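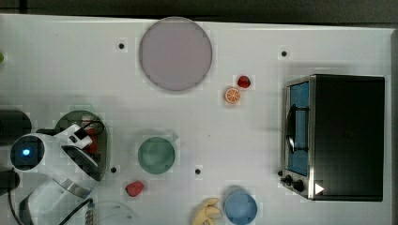
Parallel fingers or soft fingers for small toy food on a flat table?

Posted in Grippers and End Effectors, 14 January 2024
Viewed 2,248 times

I am comparing two grippers on a single tabletop arm and would like a second opinion before I order more parts. The task set is pick and place with play-kitchen items: strawberries, a citrus slice, a banana, a cup, and a few dishes used as targets. There is also a toaster oven on the table for door-opening trials. Objects are moved to new positions between runs. The camera is mounted overhead, looking straight down.

Gripper A is a Clemik two-finger parallel unit with hard fingertips. Gripper B is the Sandhu soft-finger kit on the same wrist flange. The controller is a Rillomex box running the vendor's firmware. I have logged 400 attempts, split evenly between the two, with the same speed and the same approach height.

A does well on the banana and the rim of the cup. It does badly on the strawberries, which tend to roll out to the side as the fingers close. B holds the strawberries but fails on the citrus slice when the slice lies on its flat side, because the fingertips are too thick to get under the edge. B also cannot pull the oven door handle without the fingers bending.

Second problem: when the arm reaches into a tray, the wrist hides the target from the overhead camera for the last part of the approach. I am running open loop from the last clear view. Is it worth adding a wrist camera, or should I fix the finger problem first?

bench_offset

3 replies

torque_limit_tx
Fix the fingers first. You have two different failures and only one of them is about sensing.

The roll-out on A is a contact problem. Two flat, hard pads on a tapered object give you a small contact patch on each side, and any offset between the grasp center and the object center turns into a sideways push. Check the offset before you blame the pads. Put a strawberry at a measured position, command a grasp, and stop the fingers just before contact. If one finger is visibly closer than the other, correct your hand-eye calibration and rerun.

If the offset is small, change the pads. I cast silicone pads with a shallow V groove and glued them to aluminum backing plates. On my bench the round items went from failing often to 197 good grasps out of a logged set of some 200. The groove must run vertically when the gripper points down. Keep the last few millimeters of the fingertip thin and uncoated so it can still get under a flat slice.

For the oven door, stay with A. Soft fingers will bend under a side load and your position estimate goes with them. Hook the handle with one finger instead of pinching it, and move the wrist along the arc of the door. A straight pull will load the hinge and may trip the force limit on the controller.

One comment on the test itself. An even split across grippers is fine, but report the results per object. A single success rate over strawberries, slices and a door handle does not tell you much about either gripper.

mk_fieldnotes
soft fingers every time, hard ones scratch everything. never tried an oven door though

gantry_and_gain
I agree with the first reply on the pads but would not put off the camera for long. Open loop over the last stretch works only while the object stays put. Once a fingertip touches the rim of a tray or dish, the contents can shift and your last clear view is out of date.

Options, cheapest first:

Tilt the approach. If the wrist comes in at an angle from the arm's own side, the fingertips lead and the overhead camera keeps the target longer. This costs nothing except some reach.

Add a fixed side camera, low and opposite the arm base. Calibration is done once, and no cable crosses a moving joint.

Add a wrist camera. I use the Trilleo compact module. It gives the best view of the final approach, but you need to recalibrate after every finger change, and the cable has to be clamped at each joint with enough slack for full wrist rotation. Mine failed 4 times at the connector before I added strain relief. If your cables already trail along the tabletop, route them behind the base before adding another.

Check the minimum focus distance of any wrist camera against your finger length. Several compact modules go soft at exactly the range where you need them.

bench_offset
Measured the offset as suggested. One finger is closer by a little under 3 mm at the far side of the table and almost centered near the base, so calibration is at least part of it. Will redo that, then cast pads. Does the groove depth matter much for the cup rim?

torque_limit_tx
Keep it under 2 mm and the rim will sit on the flats either side of the groove. Any deeper and a thin wall can tip into it.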